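Dining Room and Side Counter – Monthly Safety Checklist, with Comments
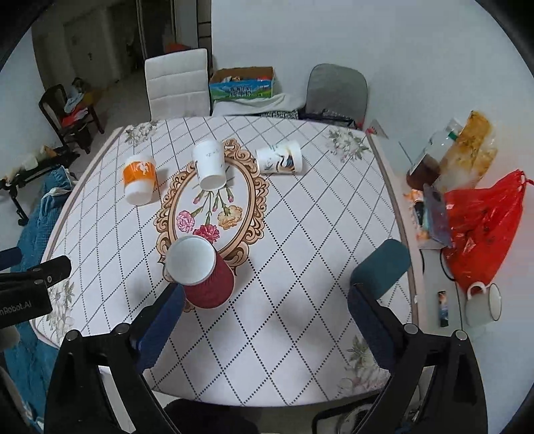

Prutcombe, Sun 18 September

This list covers the dining table, the side counter and the chairs in the shared apartment. I go through it once a month and write a comment where a simple yes or no is not enough. The kitchen and the bathroom have their own lists. Marks used: OK, FIX (to be done by us), WATCH (look again next month).

1. TABLE AND TABLECLOTH

1.1 Table does not rock when pressed on each corner. OK
Comment: In August one leg was a little short and we put a felt pad under it. The pad is still in place and has not become flat.

1.2 Tablecloth lies flat, no folds where a cup can tip. OK
Comment: The cloth with the carnations in the oval is on the table now. The pattern is busy, so please feel with the hand also. A small fold is difficult to see between the dotted lines.

1.3 Cloth does not hang so low that a person can catch it with the knee. WATCH
Comment: It passed, but on the wall side it was lower than on the other side. I pulled it to the middle.

1.4 No candles or hot pots directly on the cloth. OK
Comment: None on the table. The cork mats are in the drawer, please use them.

2. CUPS

2.1 Cups not in use stand upside down or are put away. FIX
Comment: Four paper cups were on the table. The one with the orange band and the plain one with the faint gray print were upside down, as we agreed. The red one and the white one with the brush drawing were lying on the side. A lying cup rolls, and then somebody bends quickly to catch it and hits the head on the table. It is a small thing but it has happened to me.

2.2 Right cup for the right drink. OK
Comment: The ribbed cups are our choice for tea and coffee. The thin ones become too hot for the fingers, so keep them for water and juice. This is written on the cupboard door also.

2.3 Used paper cups thrown away the same day. WATCH
Comment: I ask again to write your initial under the cup if you want to keep it until evening. Without initial it goes to the bin.

2.4 Stock of cups is stored dry and closed. OK
Comment: We have 391 left from the box that Kullura delivered. The box had 3,000 when we shared it with the other floors, so our part will last long enough. The inner bag is closed with a clip.

3. SIDE COUNTER

3.1 Counter is not overloaded. FIX
Comment: The counter is narrow and it is full again. A bottle, a bag of food, the red drawstring bag, a small blue packet, a mug and a card were all there. My proposal is that only drinks and mugs stay here and all food goes to the shelf.

3.2 Nothing hangs over the front edge. FIX
Comment: The red bag comes over the edge. A person passing with a wide sleeve can pull it down together with the mug. Please push it to the wall, or better, put it in the cupboard.

3.3 Bottles closed and standing firm. WATCH
Comment: The clear bottle with the green band on the cap has only a little dark brown liquid at the bottom. An almost empty bottle falls easily. Finish it or pour it away, and rinse before recycling.

3.4 Food bags closed. WATCH
Comment: The bag with the orange-brown food leans behind the bottle. I would like to see a clip on every open bag. There are clips in the second drawer, the good ones from Sowa and also the old wooden ones.

3.5 Surface clean, no crumbs. FIX
Comment: Orange crumbs near the bottle. We had ants in August and I do not want them again. Wipe with a damp cloth, then a dry one. Do not push the crumbs to the floor with the hand, they are slippery under socks.

3.6 Enamel mugs without chips. OK
Comment: I checked the white mug with the dark rim along the edge with a fingernail. No sharp place found. If the enamel breaks on the inside, the mug is finished – do not keep it for pencils, somebody will drink from it one day.

4. CHAIRS AND FLOOR

4.1 Chairs are stable, screws tight. OK
Comment: The white upholstered one behind the table made a noise last time. I tightened two screws under the seat and now it is quiet.

4.2 Upholstery clean and whole. OK
Comment: The channels in the back collect dust. Use the narrow nozzle of the vacuum cleaner, on low power.

4.3 Cables kept away from feet and chair legs. WATCH
Comment: There is a black cable near the gray-green chair. When you move this chair, first look where the cable is. A cable clip on the wall is on the shopping list, Skiltora has them in packs of 5.

4.4 Way to the door is free. OK

TO DO BEFORE NEXT CHECK

– Red bag away from the edge (same day)
– Wipe counter (same day)
– Stand or throw away the two lying cups (same day)
– Buy cable clips
– Decide about food on the counter. Please write your opinion on the paper on the refrigerator, also if you disagree.

Related lists
Kitchen and Stove – Monthly Checklist
Bathroom and Washing Machine Checklist
Ants in the Kitchen: What We Did in August
Which Cup for Which Drink
Stairs and Entrance, Winter Checklist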